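Potberg Robot Club — Workshop Tips
November 15, 2018

Quick list before the next meet. Half of this came out of the Ritovby round, the rest is Zhuoran's notebook. Read it, then go charge your stuff.

Before you start
Wipe the floor of the cell. Dry cloth only, the spray leaves a film and things slide.
Home both arms one at a time. Never together. Ask Eyvindur about his thumb.
Tug test every cable. If it moves, re-seat it, then zip tie.
Label your screws. Egg carton works great, so does a muffin tin.

Grippers
Fingertips get shiny after a week or so of practice. Rub with fine sandpaper, wipe with alcohol, done. Cheap shelf liner cut in strips is a decent backup, stick it on with double-sided tape.
Close slow on anything that bends. We run 60 percent speed in the air and drop way down for the last 2 inches.
Don't store them clamped shut.

Flower task (this one is the bulk of the score at Cliltcombe in January so please practise it)
Use fakes. Real tulips went mushy by the second run and the water got in everything. Craft store stems are fine — straighten them by hand first, hair dryer on low if they're stubborn.
Grab the stem low. Grab it high and it swings and you miss the rim.
Put the first stem in leaning, the next ones lean agianst it. Same as doing a vase at home.
Lay spare stems all pointing the same way. Saves a wrist turn every time.
Light vase? Handful of dry rice or a bit of museum putty underneath. Check the rules sheet first, Lam says putty is ok but it has to come off clean. 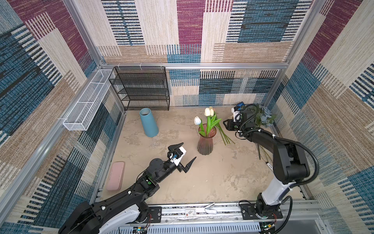

Also keep the extra props off to the side, near a wall, so the arm that's placing has room to come down. Fat bunches like the hydrangea need a wider open than you think. Save that as it's own preset or you'll be retyping it all night.

If it drops a stem, leave it. Finish the move, then go back for it. Zhuoran Tang got us 200 points that way when everyone else was hitting reset.

Clean up
Arms parked, power off, THEN reach in.
Stems in the tall bin, leaves up.
Dust the rail with a soft paintbrush. No oil!! 
Write your run number on the sheet. We're at 1520 and I'd like the count to stay right.

Questions to Eyvindur Hviid, he has the key Thursday nights. Bring your own tape.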